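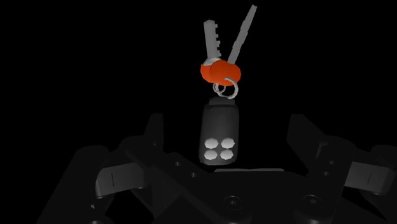 Lodov College of Building Trades
Locks and Door Hardware, handout 9: The pin tumbler lock

This handout goes together with the practical work in the bench room. Please read it before you come, and bring your own small screwdriver and the tray with compartments.

1. Main parts

The lock has a body, which stays fixed in the door, and a plug, which turns. Through both of them go several small holes in one row. In every hole there are two pins and a spring. The lower pin is called the key pin and it touches the key. The upper pin is called the driver pin, and the spring pushes it down.

The place where the plug meets the body is called the shear line. When no key is inside, the driver pins stand across this line and the plug cannot turn. The correct key lifts every pair of pins so that the gap between them is exactly at the line. Then the plug is free.

2. Words for the key

Bow – the part which you hold.
Shoulder – the stop which decides how deep the key goes in.
Blade – the long part which enters the plug.
Cuts – the low places on the blade. Each cut belongs to one pin.
Tip – the end which goes in first.

Students often mix up the shoulder and the bow. Some keys have no shoulder and stop at the tip. If you measure the cuts from the wrong end, your whole copy will be wrong, also when every depth is correct.

3. Wear

A key which is used every day loses a little metal each time. The cuts become round and the pins sit too low. For this reason we do not copy from a worn key if the code is known. We cut a new one by the code.

Do not put oil in a cylinder. It collects dust and after one winter the pins move slowly. In our workshop we use dry graphite, and only a little – too much of it is also bad.

4. Task for the bench

Work in groups of 2. Take one Otum practice cylinder, remove the clip and push the plug out slowly with the follower. Keep the follower against the plug all the time, otherwise the springs jump out. Put the pins in the tray in their order and draw them in your notebook. Then assemble the lock again and try the key in both directions.

Reading: the course book, from page 17 to the end of the chapter. The table of pin lengths is on page 200.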